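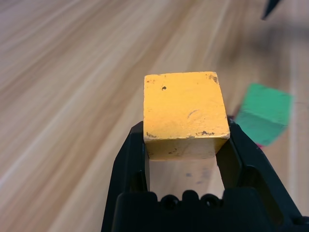
May 16, 2023

Subtitle timing, the Zulmont travel series, episodes one and two

Right, back at the desk with the headphones on, and a pot of tea that I keep forgetting to drink. Today was meant to be episode two only, but I ended up going back into episode one for most of the morning, so this is going to be a muddle of both. Sorry to whoever reads it next (probably me).

For anyone picking this up cold: Zulmont is the reality one where the guests turn up at a lake house without knowing who else has been invited, cook for each other, get on each other's nerves, and then all go out on the boat in the last ten minutes. We're doing English subtitles for the streaming release on Plustoteo. I've grown really fond of it! The first season had a bit too much shouting over dinner for my taste, but the second one has calmed down and lets people just sit and talk, and that's lovely to watch and an absolute pig to subtitle.

The trouble in episode one was the dinner bit again. Four people talking, two of them at once nearly the whole time, and the on-screen captions the broadcaster burned in are sitting exactly where our lines want to go. I'd moved our lines to the top for that stretch back in April and thought it was finished. Watched it through on the telly this morning, and the lines hop up and down like mad, because every time the burned-in caption goes away for a second the line drops back to the bottom. Horrible. You can't follow the argument about the soup at all.

So I've pinned the lot to the top from the moment they sit down until the host gets up to fetch the fruit. It means a few lines sit at the top with nothing underneath them, but it's so much easier on the eye. I'd sooner have that than the hopping. If the checker complains about position, leave it, it's on purpose.

Episode two next. The file came over from Kahraman with 2,247 lines in it, far too many for an episode of that length, and when I opened it up I could see why. Somebody's tool has split every sentence at the comma. So you get "Well," on its own, and then "I thought," on its own, and it reads like a person being poked with a stick. I ran the merge script with the gap set to 200 milliseconds and that tidied the worst of it, but it also glued some separate speakers together, so I had to go back through by hand wherever there was a dash missing. Tried 300 as well, out of curiosity. Don't! It swallowed half the boat conversation into great big blocks.

Settled on 200 and hand fixes. Slow, but the result reads nicely.

A few translation bits I want to remember:

The older guest keeps calling the younger one something that comes out literally as "our youngest", and the draft had it as "kid" every time. It made him sound like a gangster. I've gone with "little one" when he's being soft and just used her nickname when he's telling her off about the dishes. Still not sure about the one on the jetty. Left a note on that line.

The song in the car. We don't have clearance for the words as far as I know, so it's a music note and the title for now. If clearance comes through there's a rough version of the first verse saved in the same folder, and it rhymes a bit, I was quite pleased with myself.

The running joke about the tent pegs. It depends on a word that means both "peg" and "stubborn", and there's no getting it across whole. I've got her saying "it won't budge, just like you", and then the callback later is "still not budging". It gets a laugh out of me at least. Please nobody change one without changing the other.

The ghost story at the end is all whispering and the captions team had put "(whispers)" on every single line. Took them all off apart from the first. We can hear them whispering, and the full hearing-impaired version is a separate file anyway.

Then after lunch Zekico fell over. It let me edit but wouldn't save, with no warning at all, just the little wheel going round. Lost the stretch from the market to the petrol station and had to do it again. I've turned on the local copy setting (under Project, then Backup, and it's off by default, why on earth) and I'd suggest everyone on this show does the same before touching anything.

Reading speed: a handful of lines in the market are still over. The stallholder talks like a racing commentator and I refuse to cut the bit about her brother's goat, which is the best thing in the episode. I trimmed the prices and the back and forth about carrier bags instead. Two lines are still red. I can live with two.

Spotted while watching, not ours to fix but worth passing on: the sound slips out of step after the second ad break in episode two, just slightly, and it comes right again when they reach the boat. I've timed our lines to the voices and not the mouths. If they send a corrected master, that whole section will need shifting, so check it first before anything else gets done.

Still to do:

Jetty line, decide.
Names of the villages, the spelling differs between episodes one and two.
Ask about the song.
Full watch-through of episode two on the telly, sitting back from it, no pausing.
Start on episode three if the file's arrived.

Tea's stone cold. Exported both, saved as version 2, and the old ones are still in the folder in case the top-of-screen business gets vetoed.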